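Handout 4: Listening for a Living
Oral History Methods, spring term
Notes prepared by Tayla Wihongi, with additions from Yến Ung

Welcome back, everyone, and thank you for the thoughtful memory maps you turned in (I have read them all, some of them twice, and the one with the creamery whistle I read out loud to my sister over the phone). We now leave the archive behind for a while and get to the part most of you signed up for, the interview itself. These notes go with the lecture and are a little fuller than what I managed to say before the clock caught me.

A quick reminder of where we are. Oral history is a conversation with a purpose, recorded with consent, and kept so that somebody later on can hear it. The "kept" matters as much as the "conversation." The old Nostcombe mill recordings ran to 400 tapes, and when Yến first opened the boxes she found that 30 of them had no name on them at all. Lovely voices, wonderful stories about the weaving floor, and no way to know who was speaking. Please write the name down before you press record!

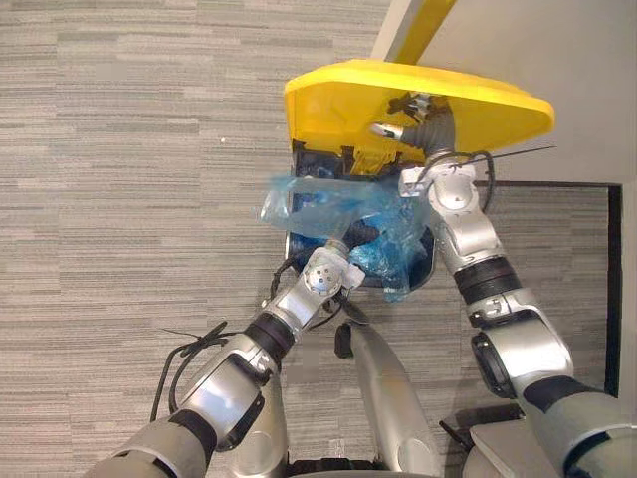
BEFORE THE INTERVIEW

Call your narrator ahead of time and have a short chat that you do not record. Tell them what the project is for, where the recording will live, and that they may stop whenever they like. Try hard not to let them tell you their best story on the phone. People tell a story freshly once, and the second telling is nearly always shorter and a bit more polished. If you feel it coming, say warmly that you would love to hear it when you meet.

Do your homework, but carry it lightly. For the Uvach ferry interviews I had written out 800 words of questions, and my first narrator answered most of them while I was still hunting for my glasses. Now I take one index card with a few topics on it, and I keep it face down.

Bring the consent form in large print, two copies, and read it through together.

OPENING QUESTIONS

Start with something easy to answer and roomy enough to wander in. "Tell me about the house you grew up in" has served me well for years. "Were you happy there?" will get you a yes or a no, and then you are both stuck. Let silences be. Count slowly in your head if you must, and you will find that the good part often comes just after the point where you wanted to jump in. 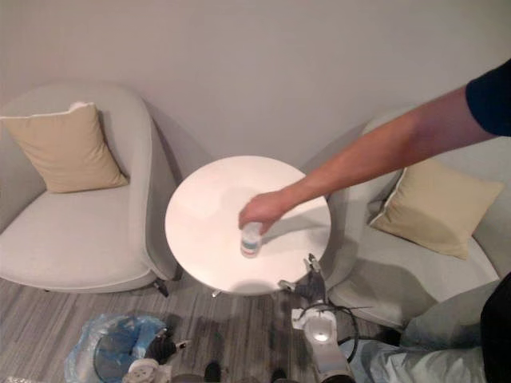 Narrators take their cue from how you are sitting, and I wish I had learned this sooner than I did. Straight across a desk feels like a bank loan. Side by side on a sofa is friendly, but you both end up with a stiff neck. What I like best is a pair of armchairs with a small round table between them, and a throw pillow in each for anyone whose back complains. Set the recorder on a folded cloth, as a hard tabletop passes along every tap of a teacup, and let the narrator choose their seat first.

FOR NEXT TIME

Read the Tawhiri and Pakari transcripts in the course folder and mark every place where the interviewer interrupts. Then bring one opening question of your own, written on a card. Yến will be in the listening room until 4 if you need to borrow a recorder.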